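Print this page | E-mail this page

Hernier Store Recording Guide
Section 5: Rules for working at the shelf

This section is for operators who wear the head camera in a shop and for the shift leads who check the recordings. The robot learns from what your hands do, so the rules below are about clear and repeatable movements. Please read all of it before the first shift, also if you have worked already with the Lazaridis rig.

5.1 Before you start

1. Ask the shop manager which shelves are agreed for today. Do not work at other shelves, even when they look similar.
2. Put on the head camera and tighten the strap. It should not move when you nod.
3. Look down at the shelf where you will work. On the preview, both hands must be visible from the wrist to the fingertips.
4. Wipe the lens with a dry cloth.
5. Say the task name aloud one time, then begin.

Note: Long sleeves are allowed. If the cuff comes over the hand, fold it back.

5.2 Sorting small packets

1. Choose one basket and stay with it until the task is complete.
2. Take the packets by the top edge of the plastic. Do not squeeze the part where the earrings or chains are.
3. Hold no more than one packet in each hand. With two packets in the same hand, the grasp can not be labeled.
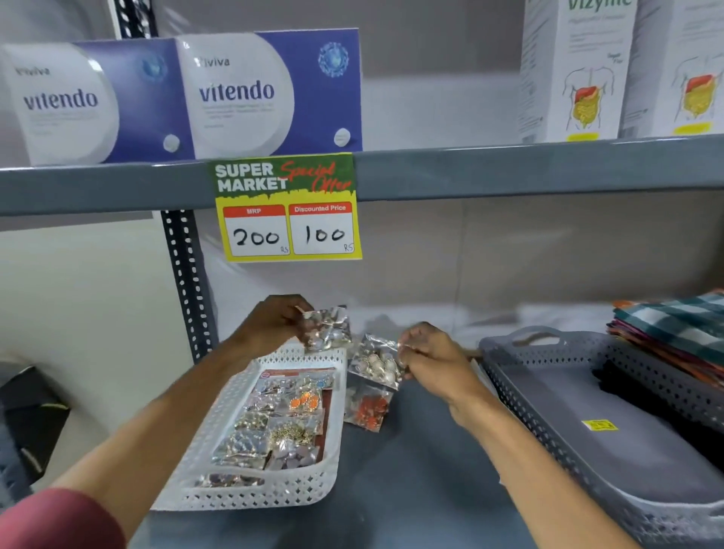 4. When you put a packet down, open the fingers fully before you move the hand away. A half-open hand is the most frequent reason for rejection at Arkine.
5. If a packet falls, leave the recording running and pick it up at normal speed. Mark the clip as "recovery" afterwards.
6. Keep the head still while the hands are moving. Turn the head first, then reach.

Caution: Do not pull on a packet which is caught in the holes of a basket. Lift the basket a little, free the packet with the other hand, and continue.

Caution: Stop immediately if a customer comes within two meters. Faces and voices of customers must not be recorded.

5.3 Price signs and other products

Signs and product boxes may stay in view. Do not turn, cover or remove them. If you touch a sign by accident, put it back straight and inform the shop manager at the end.

Goods on the neighboring shelves are not part of the task. Medicines and supplements are never to be handled, also not for a short test.

5.4 Length of clips and breaks

One clip should be some 5 minutes long. After 15 clips, take off the camera and rest your neck. Shorter clips are accepted if the task was finished, but please do not add extra movements only to fill the time.

5.5 After the recording

1. Return all goods to the places shown in the shelf plan.
2. Upload the clips before you leave the shop, if the connection permits it.
3. Fill in form 112 and send it to Tincuța Coman. Damaged packets are written on the second page.

Questions on labeling go to Valentin Oprea. For a problem with the camera, write to the Dimudcombe service desk and give the number of the form.

Contact | © Hernier, Nov 11, 2022 | Back to top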